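The Long Wait for Soup

Every December the town of Omthorpe holds a soup night, and every December the soup is late. I have gone three years running, which says something about the soup or about my social life.

The rules are simple. You bring your own bowl, you pay at the door and you stand in a line that bends twice around the hall. Last winter the kitchen made 24 gallons of split pea for a town of 1,835 people, most of whom seemed to be ahead of me.

People in line talk about the weather, then parking, then whose split pea was better before the recipe changed. The recipe changed 16 years ago - it lost the ham - and feelings remain raw. A man with a mixing bowl the size of a sink told me he only came for the bread.

By the time I reached the ladle, they had switched to tomato. I had two bowls and complained all the way home.
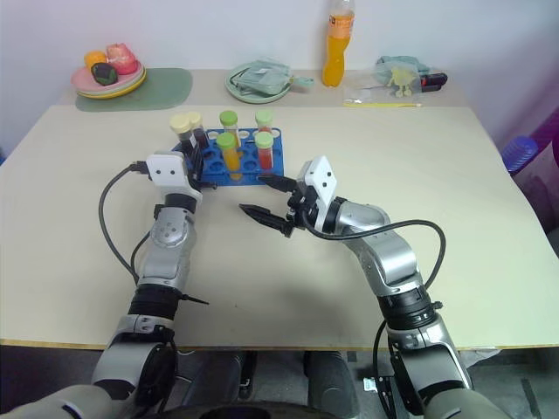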